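Bamicoの部品トレイを分解セルで使ってみて

冬のあいだ、デスクトップPCを分解する小さなロボットセルの段取り替えをずっとやっていました。そのときに入れたBamicoの部品トレイについて、感想を書いておきます。成形樹脂の、ポケットがいくつも切ってあるグレーのトレイです。たかがトレイ、と思われるかもしれません。私も思っていました。でもアームの動作をいくら詰めても、外した部品の置き場所が決まらないとセルは落ち着いてくれないんですよね。今回それが身にしみたので、少し長くなりますがお付き合いください。

うちのセルは、アルミのスリット天板の上にタワー型の筐体を横倒しに置いて、側板を外した状態でアームに渡すという、わりと素朴な構成です。社内ではPrukcombeと呼んでいます(最初に組んだ部屋の名前がそのまま残りました)。以前はメモリもCPUも平たい浅箱に入れていたのですが、これがまあ滑る。置いた瞬間にほんの少し回ってしまい、次に取りに行くと指が角に当たる。ゴムシートを敷いたり、スポンジを切って詰めたり、いろいろやりました。スポンジはくずが出るのでやめました。

さて、Bamicoのトレイです。箱から出して最初に量ってみたら366グラムでした。片手で持ってもたわみが気にならず、縁もつるりとしていて、手袋をしたまま持ち替えても引っかかりません。このあたりの仕上げは素直にうれしかったところです。ただ、裏面は思ったよりそっけなくて、位置決めピン用の穴がありません。結局、天板の溝に合わせた当て板を自分で作ることになりました。この値段なら穴くらい開けておいてほしい、というのが第一印象での唯一の不満です。

取り付けの手順も書いておきますね。まず天板の溝を掃除します。ねじの切り粉が一粒でも残っているとトレイが傾いて、あとで高さの補正に悩むことになります。次に当て板を仮止めして、トレイの角を二辺で押し当てます。それからアームを手動で低速にして、グリッパをポケットの真上まで持っていき、上から覗いたり横からしゃがんで見たりしながら中心を合わせます。ここは急がないほうがいいです。私は夕方に焦って合わせて、翌朝ぜんぶやり直しました。

教示点の原点は、筐体側の角からトレイの角まで314ミリに決めました。これより近いと、グリッパの取り付け板が筐体の縁に近づきすぎて見ていて怖い。遠いと今度は手首の姿勢が苦しくなって、CPUを置くときだけ妙に大回りをするんです。この数字はうちの天板とアームの組み合わせでの話なので、そのまま写さず、ご自分のセルで測ってください。

部品ごとの相性も触れておきます。ハードディスクは金属のキャディごと奥に立てて置けて、これがとても具合がいい。寝かせるより場所を取らず、横からつかみ直すのも楽です。CPUはくぼんだ四角い区画に入れます。メモリは溝に立てることも、手前の区画に横向きに寝かせることもできて、私はどちらがいいのか、まだ少し迷っています。立てると取り出しは確実ですが、挿すときに角度がずれるとすぐ縁に乗り上げます。寝かせるほうは置くのが気楽なかわりに、重ねたときの上の一枚が気になって、つい手で直したくなるんですよね。
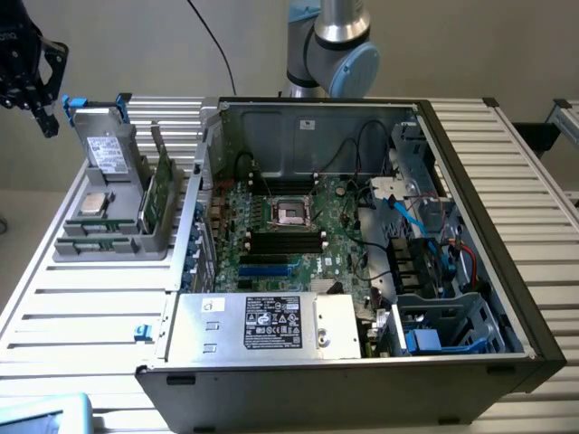 Lise Dufourからは、メモリは全部立てたほうがいい、と返事が来ました。寝かせた基板をつまむには指先を薄くするしかなく、薄くした指先はそのうちハードディスクの重さで開いてくるから、だそうです。それから、トレイの点検よりグリッパの指の開き具合の点検を先にしなさい、置きそこないの原因はたいていそっちです、とも書いてありました。

言われて測ってみたら、片側の指がわずかに開いていました。うーん、さすがです。締め直してから立て置きを試すと、縁に乗り上げる回数は目に見えて減りました。私はトレイの溝がきついせいだと思い込んで、やすりで面取りまで考えていたので、危ないところでした。とはいえ、筐体によってはメモリが手前側に来る向きで渡したいこともあって、横置きの区画も残しています。このへんは折衷案ということで。

手入れは簡単です。うちでは一日の終わりに乾いた布で拭いて、ポケットの隅だけ柔らかい刷毛を使います。古い筐体を開けるとどうしても埃が出て、それがいちばん低いところ、つまりCPUの区画にたまるんです。最初のころはエアで吹いていましたが、埃が筐体のほうへ戻ってしまうのでやめました。アルコールで拭いても、いまのところ曇りや白化は見当たりません。

耐久については、500回の出し入れを区切りにして溝の縁を見ました。ハードディスクを立てるところに細い擦り傷が入っていますが、爪で触ってかすかにわかる程度で、がたつきにはつながっていません。CPUの区画はきれいなものです。いっぽうで当て板のほうが先に緩みました。Fastenのクランプで押さえていたのですが、アームの加減速の振動がじわじわ効いたようです。ねじ止めに替えて、締め付けの確認を朝の点検表に足しました。点検表はこの行を入れて4項目になり、アームの原点復帰、指の開き、当て板の締め付け、溝の切り粉、という順番で見ています。

筐体の内側のケーブルの話も少しだけ。トレイの評価とは関係ないようでいて、部品を持ち上げた通り道にケーブルの輪があると、トレイまで無事にたどり着けません。私はCPUやメモリに取りかかる前に、上を横切っているものを手で寄せておくようにしています。ここも自動にしたいのですが、ケーブルの曲がり方は一台ごとに違うので、しばらくは人の手でしょうね。

比較のために、Fakhouryの組み替え式トレイも借りて試しました。仕切りを自由に動かせるのが売りで、いろんな形の部品が来るセルならこちらのほうが合うと思います。ただ、仕切りを動かすたびに教示点を見直すことになり、うちのように同じような筐体が続く現場では、その手間がどうにもおっくうで。仕切りのかちっとした手応えは好きだったんですけれど。

良かったところは、縁の仕上げと、ハードディスクを立てておける奥行き、それに拭きやすさ。残念なのは裏に位置決め穴がないことと、付属の図面にポケットの深さが載っていないことです。深さは自分でノギスを当てて測りました。Bamicoには問い合わせを送ってあって、次の版の図面には入れるつもりだという返事をもらっています。

もう一枚買うかどうか。買います。二枚目は空のまま隣に置いて、いっぱいになったトレイと入れ替える運用にするつもりです。当て板の図面は二枚並べる寸法で引き直している最中で、溝の間隔とねじの頭がどうしても一か所ぶつかるため、いまは皿ねじにするか当て板を削るかで悩んでいます。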